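残差

Skanden 把数据交过来的时候，附了一页说明。说明上写：车队行驶数据，2080 段，每段时长相等，前视相机，已去除声音。任务写在最后一行：找出预测模型在哪些路段会错，以及为什么。

我在 Clivberg 的评测组工作。评测组的方法是固定的。取一段录像，在某一时刻截断，让模型给出此后三秒内每一个可见物体的位置，再与录像的后半部分相减，差值叫残差。残差大的片段进入人工复核，残差小的归档。归档的片段一般不再打开。

被测模型代号 Hou，第 3 版。它在公开道路上的表现已经足够好，足够好的意思是残差的分布接近仪器噪声。我们的工作因此变得困难。要从噪声里辨认错误，先得知道噪声应当是什么形状。

七月初，我完成了第一轮统计。记录如下：

2022年7月5日。全部片段跑完。残差均值正常，方差正常，长尾正常。有一组片段的残差低于噪声下限。

低于噪声下限在原理上不成立。相机有热噪声，车身有振动，标注框有抖动，三者相加给出一个下限，模型再好也不能比它更准。我检查了减法的代码，又检查了时间戳。代码没有问题，时间戳连续。我把那组片段单独取出，一共 200 段，按路段排列。它们全部落在同一条街上。 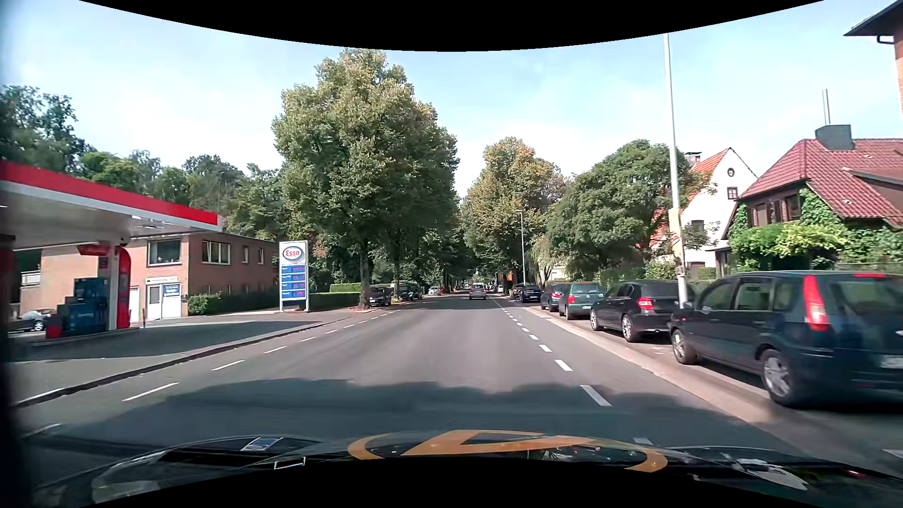 街道本身没有难度。路面宽，直，左侧是加油站，右侧是一排停着的车，后面是住宅。按照评测组的难度分级，它属于最低一级，通常用来校准，不用来测试。前车匀速行驶时，用直线外推也能得到可以接受的结果。

但是可以接受与低于下限是两件事。

我首先怀疑泄漏。如果训练集里混入了同一条街的同一段录像，模型可以背诵答案。我向 Skanden 索取训练清单，用指纹逐段比对，没有重合。我又怀疑标注。如果标注框本身由 Hou 的早期版本生成，相减就是自己减自己。查阅标注日志，这条街的框由人工绘制，绘制者与模型组没有往来。

第三个假设比较麻烦：噪声的估计有误，下限定高了。为此我写了一个对照程序，命名为 Zillon。Zillon 不作预测，它只把录像的后半部分原样交出，再加上估计出的噪声。按定义，它的残差就是下限。我让 Zillon 在这条街上跑了 3513 次，每次更换随机种子。结果稳定，下限没有移动。Hou 仍在它下面。

也就是说，Hou 给出的位置比标注更接近某个东西。

组会上，我把这个结论写在最后一页。组长问，某个东西是什么。我说目前的定义是：物体的真实位置。组长说真实位置不可测量，不能写进报告。我把那一行改成“未知参照”。

八月全部用来寻找未知参照。办法是扰动。把输入画面遮去一块，看残差是否回升。遮去前车，残差回升，符合预期。遮去路面虚线，回升，符合预期。遮去天空，没有变化。遮去右侧的停车，残差回升，幅度大于遮去前车。

这一条不符合预期。停着的车不动，三秒以后仍在原处，对预测前车没有用处。我把遮挡缩小，逐辆进行，最后缩小到车身上的一小片区域。敏感区域集中在后窗和漆面。那些地方有反光，反光里有街道的另一侧，分辨率极低，人眼看不出内容。

Hou 在用反光做测量。每一辆停着的车都是一面不平整的镜子，从不同角度记录同一个前车。一面镜子的误差很大，许多面镜子的误差可以互相抵消。噪声下限是按一台相机计算的，而在这条街上，它实际拥有的观测不止一份。

九月，我用合成数据复现了这个结果。在空路上放置停车，逐辆增加，残差逐级下降，曲线与理论值重合。把漆面全部换成哑光材质，效应消失。报告通过了内审，标题是《路侧反射面对短时预测残差的影响》。

报告里没有写的是最后一次扰动。出于完整性，我把前车从输入中彻底抹去，车身、影子、反光，逐像素替换为背景，然后照常让 Hou 作三秒预测。正确的输出是空。

Hou 输出了一个框。位置在道路中央，大小与一辆轿车相当，按原来的速度向前移动。我把它与未经抹除的录像相减，残差落在噪声之内，没有低于下限。

我重复了一遍，结果相同。又换了这条街上的另一段录像，结果相同。换到别的街，输出为空。

我检查了抹除的代码。代码没有问题。时间戳连续。

这一项目前登记为待复核，优先级为低，因为按评测组的规则，残差小的片段应当归档。我给它填了编号，在备注栏写上“输入为空，输出非空，误差合格”，然后申请延长这条街的数据权限。

Skanden 第二天批准了申请，附言问是否需要补采。我回复需要，时段不限，前方无车时也请照常录制。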